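box week, part whatever

Quick one tonight, it's nearly 11 and I still have an upload running. December has been all boxes. Open box, put thing in box, close box, tape, next. Pranholm wants the packing set before the break and we're at 2,339 episodes that passed review. Which sounds great until you see how many didn't.

So for anyone new here: I do data collection at Graron. Two arms, one operator, a person driving every motion while the cameras record. The model (Meltimance, I didn't pick the name) learns from what we did. Good habits and bad ones both. Mostly bad ones so far, lol.

Flaps are the worst. A flap has its own opinion. You get one side folded out, go for the back one, the first one springs up again. And the gripper only really wants the thin edge, so you come in from straight above and hope. 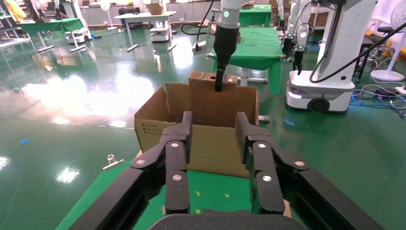
White arm on the back flap, seen from the other arm's wrist. Yellow crosses on the cloth in front of the box.

About the tape marks, I got three emails after the last post. We use them to set the start position, then shift the box off them on purpose. First 900 episodes we were way too careful. Same spot every time, same angle, beautiful. Then we ran the policy with the box a couple inches over and it reached for air. Confidently! Yhon Pacheco said at the start we should randomize and I said later, and he has been very nice about it. Too nice.

New rules since then:

Move the box between every take. Rotate it too, not just slide.
Don't fix a bad grasp off camera. If you miss, miss, back up, try agian.
Stop at a clear end. Arms back, hold still, then cut.
Write the task label before you record, not after lunch when you've forgotten.

The second one matters most I think. Recoveries are gold. We threw out 652 early takes because somebody fumbled and then it looked "messy", and now I'd pay money to have those back. A policy that only ever saw clean picks has no clue what to do after a slip. Mine neither, some mornings.

Also speed. New drivers go slow and jerky, old drivers go fast and sloppy, and the model averages us into something weird. Tello (our replay tool) shows the wrist views side by side now, so review is down to 5 minutes a batch. Used to be my whole evening. I can see when the fingers block the view too, and that happens alot on the small box tasks. 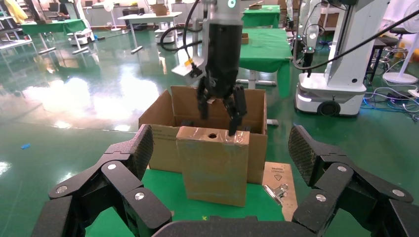
Do you need thousands of episodes before you can train anything?
Depends on the task, but start much earlier. We train on small batches just to find out what's wrong with the data, then go collect the part that's missing.

Tomorrow is more flaps, then a new batch of box sizes if they get here. Still owe you all the post about labeling. Its half written. Upload says 81 percent, going to make toast.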